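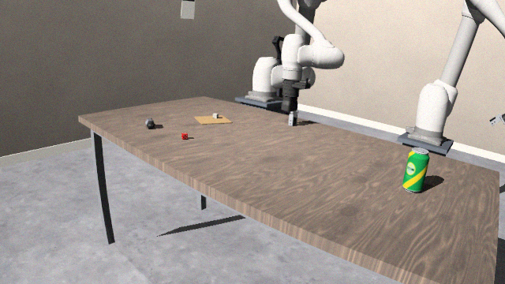
I have been putting off writing up Burby for most of August, mainly so that I could stop being excited about it first. That hasn't worked, so you get the excited version.

Burby is the two-arm tabletop method from Wing-sze Chang and her co-authors, released with a simulated benchmark called Flaken. The idea is easy to say and hard to do well. You train a pick-and-place policy entirely in simulation, and instead of scrambling every texture and light at random, you let a second small network choose which changes the policy gets to see next. If the policy is already fine with a shiny can, it gets fewer shiny cans. If it keeps fumbling small cubes near the back of the table, it gets a lot more of those.

I like Flaken nearly as much as the method. The scenes are plain in a good way: a wood table, two white arms on their mounting plates, a soda can standing near one end and a die way down at the other. There's a thin tan mat with an off-white cube sitting on it, and I'd guess that one little cube will cause people more grief than anything else on the table (pale thing, thin mat, small target). The shadows are long and dark, and I was glad to see them. Too many simulated tables are lit like a dentist's office, and then everyone acts surprised when a policy falls over next to a window.

On to the numbers. The paper trains on 460 scene layouts and tests on 162 held-out ones. Against plain randomization, Burby's success rate on small objects goes up by 18 points. That's the headline, and I believe it, because I reran the small-object split myself from the released weights and landed within a point of what they report. Large objects barely move, but the baseline was already good at those and the authors say so right in the abstract.

Setup was painless. I had the first rollouts going before lunch, and the full test run took 21 hours on my one aging card. The config files are short and have real comments in them! Somebody went through and wrote down what each setting does and which ones you should leave alone. I'd used Voicu for this kind of work before and spent a week just finding where the gripper force was set.

Some gripes. The handover tasks, where one arm passes an object to the other, feel thin. There are only a few, and the two arms mostly work their own ends of the table and stay out of each other's way, so I wouldn't read the results as saying much about real teamwork between arms. The chooser network also gets stuck now and then - on one of my training runs it fell in love with low, raking light and showed the policy almost nothing else until I restarted it with a different seed. The paper gives this one sentence in the appendix. It deserves a plot.

And there are no real-robot results yet. The project page says a hardware study on the Zutavgate cell is in progress. I'd hold off on any big claims about transfer until that's out, and to their credit the authors don't make any.

Should you try it? If you train manipulation policies in simulation and small objects are what's hurting you, yes, this week if you can. Start with the single-arm tasks and leave the chooser's learning rate where it is (I didn't, and lost a night to it). If your work is mostly handovers, wait for the next release, which is supposed to add more of them.

I'm keeping it installed. Next I want to swap in my own object set, mostly screws and bottle caps, and I'll post those runs when they finish.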